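Zatance touring production – worth the drive? (mild spoilers for act two)
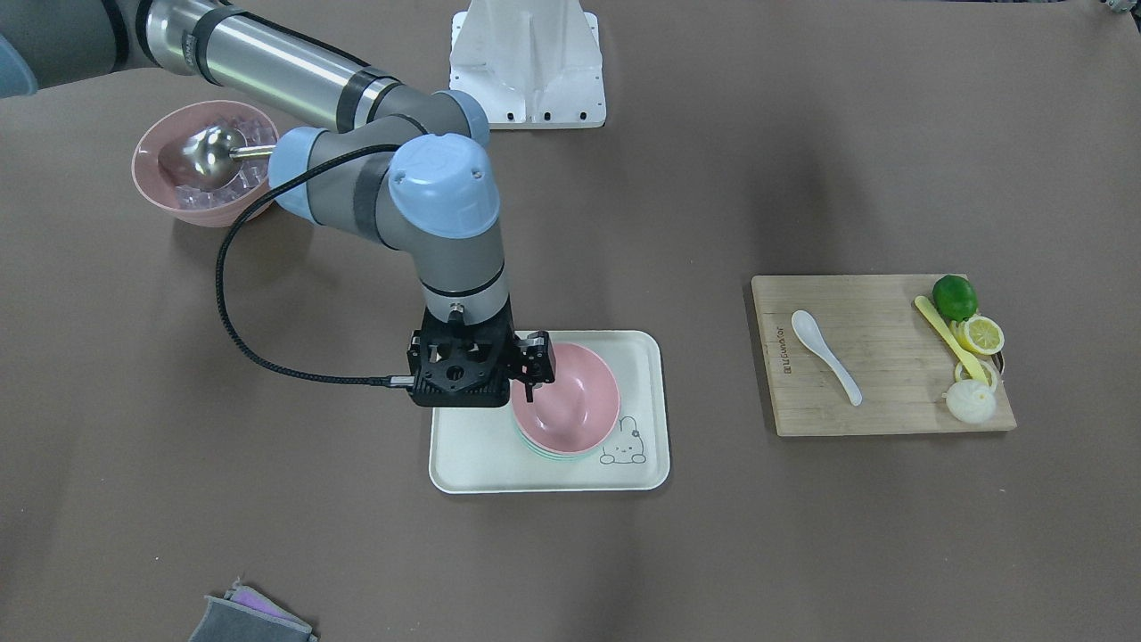

How long is the show with the intermission?
Two hours and 45 minutes when I went, and that counts a 20 minute break.

bunine_balcony
OK so I finally saw Zatance last night and I have to talk to somebody about it before I burst. I went in knowing two songs from the cast album and nothing else, and I came out humming the ferry number all the way to the parking garage. The orchestra is only 13 players but it sounds huge, especially when the low brass comes in under the wedding scene. The set is mostly one big staircase that turns, and they get so much out of it – a harbor, a church, the inside of a clock shop. Anybody else catch it at the Nukano yet? And is it worth going again once the understudies rotate in?

pitrat72
Saw it opening week. Loved the first act, thought the second one sagged. They added a reprise for the sister that wasn't in the original run, and it stops everything cold right when the story should be picking up speed. The singer was wonderful! The song just doesn't belong there.

bunine_balcony
Oh no, I'm going to fight for the reprise! That was where I started crying. You've had a whole hour of her being the funny one, and then she gets three minutes alone on the stairs with just the cello. Without it I don't think I'd believe her leaving at the end.

second_mezz
I'm with pitrat on this one. On the album she leaves and you're shocked, and the shock is the point. Now they tell you it's coming. Same thing happened with the tour of Furtună a few years back, where they put in an extra ballad and the big exit lost all its punch.

pitrat72
Yes, Furtună is a perfect comparison. I'd forgotten about that ballad. Gladly.

cueLight
Different view from somebody who works backstage (not on this show). That staircase has to get from the harbor position to the clock shop position, and I'd bet money the reprise is partly there to cover the change. Watch what's going on upstage of her next time. It's nearly dark but things are moving.

second_mezz
Is that a guess or do you know?

cueLight
A guess! But it's a very normal thing to do, and a lot of songs people love started out that way.

bunine_balcony
This makes me like it more. I'm going back just to watch the dark part.

hattie_rowG
Practical question from a person going in January with my mom. She has trouble with stairs and we're looking at the rear orchestra at the Nukano. Can you see the top of the staircase from under the overhang? Seats are $30 cheaper back there than in the middle, which adds up for two.

pitrat72
I was in the last few rows on the left. You lose the top when the bell ringer is up there, which is maybe two short bits. Everything else is fine. Sound is a little muddy under the overhang, so if she likes to catch every lyric I'd pay for the middle.

second_mezz
Agree about the sound. Also ask the box office for the side entrance, there's a ramp and you skip the lobby crush completely. Restroom line is shorter on that side too.

hattie_rowG
Thank you both, that's so helpful! I think I'll go for the middle. She's been playing the album in the car for months and she'll want the words.

ferrysong
Jumping in to say the choreography hasn't come up and it should! The dance break in the market scene with the crates?? The whole ensemble is stamping in a rhythm that doesn't match the band and then suddenly it does, and my whole row gasped. I've been to this show at two stops now and it got me both times.

cueLight
The crates are great. Tough on the knees, I'd imagine.

second_mezz
OK, the market scene I will give you. Best part of the night. I'd happily trade the reprise for another round of it.

bunine_balcony
Never! But I'd take both. Has anybody heard whether the tour is getting its own recording? I'd really like the new orchestrations, the album has that synth all over the overture.

ferrysong
Haven't heard a thing. I asked at the merch table and they only had the old one, plus a very nice tote.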